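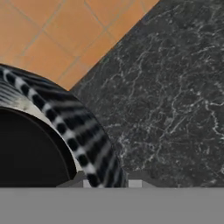 # Stesusine Recipe Cards

3 min read

Stesusine is a collection of over 2000 home recipes typed up from handwritten cards and notebooks. Each recipe is a plain text file with a short header. You can read the files in any text editor, search them, or load them into a meal planner.

Maintained by Yolandi Jacobs and Ona Juška. Last updated 26 September 2026.

## What's in the folders

- `cards/` holds the recipes, one file each
- `scans/` holds the scanned cards, front and back
- `units.csv` lists the kitchen measures we found and what we take them to mean
- `names.csv` lists ingredients that go by more than one name
- `CHANGES.txt` is the change log

File names match across folders. If a recipe looks wrong, open the scan with the same name and check.

## Where the recipes came from

Most of the cards belonged to a cooking club that met in Halás and swapped recipes by mail. The rest came from six family notebooks lent to Ona. The club kept its cards in boxes by course, and we kept that order in the numbering. Soups come first, preserves last. Gaps in the numbers are cards that were already missing when we got the boxes.

Everyone who lent a notebook agreed to have it shared. We removed street addresses, phone numbers and notes about people's health. First names were left in where they are part of the title, as in "Marta's plum dumplings."

## Header fields

- `title`: as written on the card, spelling included
- `course`: one of 11 values, listed in `units.csv` below the measures
- `serves`: a number, or blank if the card doesn't say
- `oven`: degrees Fahrenheit, or the card's own words
- `source`: box or notebook
- `typed_by`: initials
- `checked`: yes or no

Blank means the card is silent. We did not fill in guesses, so a lot of cakes have no pan size and no baking time.

## How the text was made

Each card was typed by hand. A second person then read it against the scan. Where the two of us couldn't agree on a word, it is marked `[?]`. Crossed-out lines are left out unless the card makes no sense without them.

Quantities are kept as written. "A coffee cup of oil" stays that way in the recipe. The likely amount is in `units.csv`, and it may be off for your cups.

## Known problems

- The preserves have not been tested. Some use methods that don't meet current canning advice. Don't can from these files without checking a current guide.
- Yeast is given by price on a few of the older cards.
- Jivis, our old typing template, dropped the degree sign. Most have been put back by hand. Search for `oven: 3` followed by two digits and no sign if you want to help.
- Three bread recipes appear twice under different titles. The wording differs enough that we kept both copies.
- Orkero imports the files but reads `serves` as text. Change the column type after import.

## Using the files

You may copy, print and change the recipes for any purpose that isn't for sale. Please keep the `source` line. For a printed cookbook, write to Yolandi first so she can ask the families.

## Corrections

Send the file name, the line as it stands and the line as you think it should be. One message can cover several files. Ona goes through corrections in January, and anything accepted is listed in `CHANGES.txt` with the sender's initials.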